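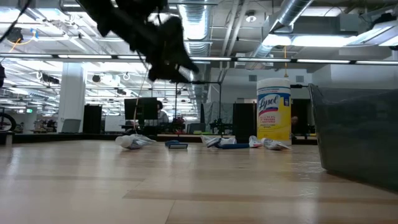

Doltivport wrote back overnight: they see the dip too, in their own 253 spectra, and they want us to call it a detection.

April 11, 2022. I don't think we should, yet. Read their note twice. The claim is that the feature near 3000 angstroms in the quasar stack is foreground absorption from early gas, and that it survives their sky subtraction. Fine. It would also survive if both groups inherited the same bad flat field, and we did both start from the January calibration set.

Reran the Stodex pipeline with the flats swapped for the older ones. Dip gets shallower by almost half. Not gone. Annoying result, I wanted one or the other.

The Flanurholm people say their instrument shows nothing, but their throughput at that end is so poor I wouldn't expect it to show anything. Their non-detection tells us very little and I wish the draft would stop quoting it as a "constraint."

Also tried the Dmytriv continuum fit out to 4000. With 3 spline knots the dip looks lovely. Add one knot and it goes soft at the red side. Anything that depends that much on where I put a knot makes me nervous. The error bars in figure two assume the continuum is known perfectly, so they're too small, by how much I can't say.

To do: inject fake dips into clean spectra and see how many come back. Split the sample by airmass. Ask Doltivport for raw frames, again, and not the reduced ones they sent last time.

Draft title still says "evidence for." Changed it to "a possible." Expect complaints.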